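Gretthorpe Home Filing System
Section 5: Sorting and Clearing a Closet or File Drawer 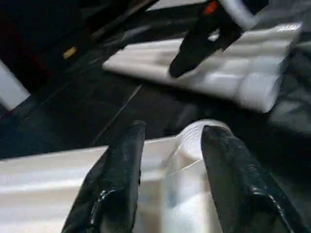
Read this section through once before you start. It assumes you have already put together the Skarnel drawer frame (Section 3) and printed your label sheets (Section 4). Allow one full afternoon for a standard closet. A two-drawer file cabinet usually takes longer because of the reading involved.

What you need

Four sorting bins, marked KEEP, MOVE, GIVE and OUT
One pack of Duraron hanging folders, letter size
Label sheet B
A marker
A shredder, or a paper bag set aside for a shredding service

5.1 Emptying the space

1. Clear a patch of floor or a table at least as large as the closet floor.
2. Take everything out, one shelf at a time, starting at the top.
3. Wipe the shelves and let them dry.
4. Do not put anything back yet, even items you are sure about.

CAUTION: Do not stand on the drawer frame to reach a high shelf. Use a step stool.

5.2 First sort

1. Pick up each item once and place it in a bin.
2. If you can't decide within a few seconds, place it in KEEP and go on. You will go through KEEP again in 5.4.
3. When a bin is full, empty it before you continue. Take GIVE items straight to the car or the front door.
4. Put things that belong in another room into MOVE. Do not leave to deliver them until the first sort is finished.

Note: Cards, ticket stubs, programs and school papers slow most people down. Put them all in one envelope and write the year on it if you know it. They have their own procedure in Section 7.

5.3 Papers

1. Separate papers into three piles: current year, earlier years, and permanent.
2. Permanent papers include birth and marriage certificates, titles, deeds and wills. Place these in the red folder.
3. File the current year by subject, using label sheet B. Bills go in front.
4. For earlier years, check how long each type must be kept before you throw it out. If you have a tax preparer, ask for a list.
5. Shred anything that shows an account number, a signature or a Social Security number.

CAUTION: Remove binder clips and plastic covers before shredding. Staples are fine in most shredders, but check the manual for yours.

Each drawer of the Skarnel frame holds up to 700 sheets in hanging folders. If the folders no longer slide freely, move earlier years to an Amadi storage box (part no. 1238).

5.4 Second sort

1. Go through KEEP again, preferably the next day.
2. Group like items together. Duplicates are easy to spot at this point.
3. Measure the shelf before you buy any containers.
4. Return items to the closet with the heaviest on the bottom and the ones you use weekly at eye level.
5. Label the front edge of each shelf.

Note: If KEEP does not fit back in the closet, repeat step 2 with the largest group first. Additional shelves (part no. 3810) can be added to the frame, but complete the second sort before ordering.

5.5 Upkeep

Empty the incoming tray once a week. Repeat the paper sort every November, before the new year's folders are made up.

Section text by Hadiza Uzor. Revised May 2021.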